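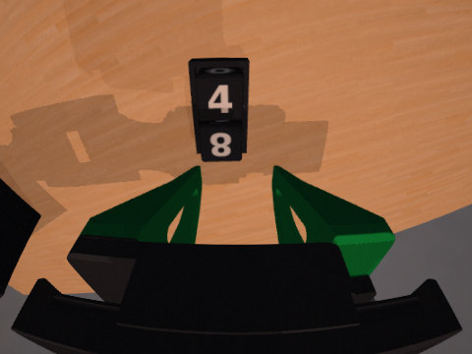 Naylor Desk Owners Ask for Proof Behind "Lifetime" Finish Claims

NAYLOR, Saturday, August 26, 2023 - The Naylor Furniture Buyers Group today asked Zotport to publish the test results behind its claim that Tarkelo, a wipe-on finish for desks and tabletops, "protects for a lifetime."

Tarkelo went on sale in January. A product that has been in stores for less than a year has not been through anyone's lifetime, and the group would like to know what the word means on the label.

"We asked for the test report and got a brochure," said Paula Nedelcu, who speaks for the group. "Then we asked again and got the same brochure with a new cover."

The group surveyed 102 members who had used Tarkelo at home. Four said they would pay the full price again. The group does not claim its survey is science - members picked themselves, and people with complaints tend to write in - but it is more than Zotport has shown so far.

Members also questioned the two-coat instructions. Joltum, an older finish sold by the same company for less money, carries nearly identical directions and makes no lifetime promise.

The group wants the full report, the name of the lab and the written terms of the guarantee. It will post whatever it receives, including nothing.

Press contact: Paula Nedelcu, Naylor Furniture Buyers Group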